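Products > Picking and packing > Hand-held and arm-mounted grippers > Cadeo soft-pad gripper

Cadeo soft-pad gripper for bagged snacks and mixed food parcels

If you've ever packed food parcels for a living you'll know that the tins look after themselves, more or less, and the boxes aren't much trouble either. Bags are what wear people out. A bag of crisps has no proper shape, it slides about, it crackles and folds when you grab it, and if you grab it too hard you've got a bag of crumbs that somebody is going to send back. We started on the Cadeo because our customers in mixed packing kept telling us the same thing over the phone, and after a while we stopped trying to sell them something else and went and stood next to their benches for a few days.

The gripper has two fingers, each ending in a narrow blue pad, and the pads are where most of our time went. They give a little when they meet the bag, so the hold is spread along the side and doesn't all land in one spot. You can have it as a hand-held tool, for one hand or for two used as a pair, or on an arm at the end of the line. The fingers and pads are the same whichever you choose, which means that a hold somebody has found with the tool in their hand is the same hold the arm will use later on. Lots of our customers buy the hand-held pair first and live with it for a season before they go anywhere near an arm, and we're quite happy with that (it is a much smaller order for us, but they come back knowing exactly what they want).

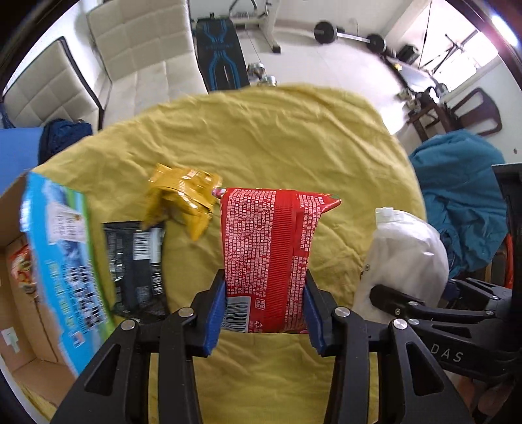
Maj-Britt Rustad runs the packing floor at Lillitz, where they make up gift parcels and office snack boxes, and she was one of the first people to take the Cadeo on. Before that, everyone on the floor did everything, so a Monday in the run-up to Christmas meant picking the same sort of bag out of a heap and setting it upright in a box from seven in the morning until the van came. People swapped places every hour or so but the wrists didn't really notice the difference. She now has two arms at the end of the line doing the plain repeats, and the people who used to stand there make up the odd orders, check the dates and deal with anything torn or badly sealed.

She was very frank with us about how it went, and we'd like to pass that on as she told it. The first month was slow. The arms were set too cautiously and kept putting bags down again, and one or two of the longest-serving packers felt they were being asked to teach something that would see them off. What settled it, she said, was putting the rota up early with everybody's name still on it, and letting the packers themselves decide which lines went to the arms. They gave away the small foil bags at once! They kept the sweets in tall tubs, which they rather like doing, and nobody from the office has argued.

Chaiwat Chuensuk looks after our training visits, and he'd want me to say that the hand-held tool isn't hard to learn but it does feel odd at first. You're used to feeling the bag with your fingertips and now you're feeling it through a handle. Most people squeeze too much on the first morning. By the afternoon they've usually found that it's better to come in from both sides at once and let the pads close on the bag while it's standing up, and after that it becomes one of those things you stop thinking about. He spends a day with each team, has his lunch with them, and leaves his number.

What it holds, and what it doesn't

The Cadeo is happiest with crisp bags, foil packs, small cartons and pouches. It will pick from a box lying on its side or from a loose pile on a soft surface, though a pile takes more patience as the bags lean on one another. Wet packs are a different matter and we'd point you to the Flarnetti, which has a ribbed pad and a drip edge and costs a bit more. Neither of them is meant for glass.

Ordering and spares

The hand-held gripper weighs 724 grams without its wrist strap, and we do recommend the strap for anyone using it for more than a short spell. The pads wear, as they should, and one set lasts some 9 weeks on a busy line. Changing them takes a screwdriver and a few minutes, and you don't need to send anything back to us. A spare set of pads is part number 174. The arm-mounted version comes with its own bracket and cable, and our fitters will put it in for you. We ask for a quiet day on the floor if you can manage one, and July tends to be easiest for most food packers.

Servicing is done by Spahić, who have been our repair people for years and know the older models as well as the new one. They'll collect from your door and lend you another gripper while yours is away.

If you're not sure whether it would suit the things you pack, put a few of them in a box and post them to us. We'll try them properly and ring you back to talk it through, including when the answer is that you'd be better off carrying on by hand. Please do tell your packers before you send the box, and ask them what to put in it, as they always seem to know which bag is the awkward one.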